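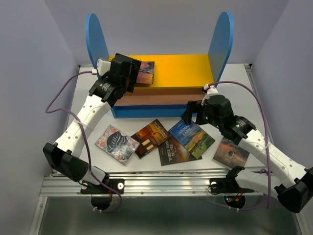
Kincaid Bench 2: Pre-Session Inspection and Gripper Comparison Checklist

Task: book shelving, two arms
Grippers under comparison: Floltix parallel pair (current) and Waston parallel pair (proposed)
Inspector: Ansel Lyons
Inspection period: November, first session
Status: Accepted with comments. See items 4, 9 and 13.

Mark each line Pass, Fail or Hold. A line marked Hold must carry a comment. No motion under power is permitted until Section A is complete and initialed.

SECTION A. MOUNTING AND ENCLOSURE

1. Base fittings tight on the aluminum rail, left and right. Pass.

2. Rail grooves free of loose hardware. Pass.
Comment: One washer removed from the groove before power was applied. Origin not determined. All fasteners on both bases were checked again and none was missing a washer.

3. Side and back walls secure. Pass.

4. Front edge of work area kept clear by personnel. Hold.
Comment: The bench is open on the rail side. The boundary used last quarter was tape on the floor and it has worn away. New tape is to be laid before the Waston pair is fitted. Until then the session lead shall remain at the stop button whenever the arms are enabled.

5. Stop button tested from the operator position. Pass.
Comment: Tested 3 times per arm, with the arm moving at reduced speed.

SECTION B. CABLES AND CONNECTORS

6. Cables to the grippers show no cuts, crushing or exposed conductor. Pass.

7. Slack sufficient for full reach to both ends of the top shelf. Pass.

8. Slack not excessive at the tabletop. Pass.
Comment: The left cable crosses the table surface on its way to the base. It stayed clear of the books in every trial. The inspector would still prefer a clip at the elbow and has asked for one.

9. Connector seating verified after each gripper change. Hold.
Comment: Cannot be completed until the first change has been made. Do not carry this line forward as a Pass from the previous sheet, as was done in the last report.

SECTION C. GRIPPERS

10. Fingers open and close fully without binding. Pass, both arms.

11. Finger faces clean and free of adhesive residue. Pass.
Comment: Wipe between sets. Glossy covers pick up marks quickly.

12. Grip force limit set to the value on the task card, left and right. Pass.

13. Closing cycles since last finger inspection below 3000. Fail on the right, corrected.
Comment: The counter on the right gripper had passed the limit. Fingers were removed, examined and refitted, and the counter was reset. No cracking was found. The Prunix controller records the count but gives no warning when the limit is reached, so the figure must be read by hand at the start of each session.

14. Book remains upright on release at the shelf. Pass with the Floltix pair.
Comment: Thin books are the harder case. The fingers should be withdrawn straight back before the arm is raised. Lifting first pulled the cover open in two trials. The Waston fingers are wider and the same release may not suit them.

SECTION D. TASK OBJECTS

15. Shelf stand flat on the tabletop and not rocking. Pass.

16. Books free of torn covers and loose pages. Pass.
Comment: One spine is beginning to lift at the lower corner. Acceptable for this comparison, to be replaced before the next.

17. The same books to be used for both gripper pairs. Required.
Comment: Substitution during a set voids the set. Overlapping starts are allowed, provided the layout is repeated for each pair.

DISPOSITION

The bench is released for the Floltix trials, 6 sets, at reduced speed. It is not released for the Waston trials until item 4 is closed. Item 9 shall be completed at the change and initialed before the first Waston set. Comments on this sheet should be returned to A. Lyons before the next session is scheduled.

Shares: 6
Comments: 2

Recent items
Kincaid Bench 2: Floor Marking Request
Prunix Controller: Reading the Cycle Counter
Finger Removal and Refitting, Floltix Pair
Task Card: Book Shelving, Two Arms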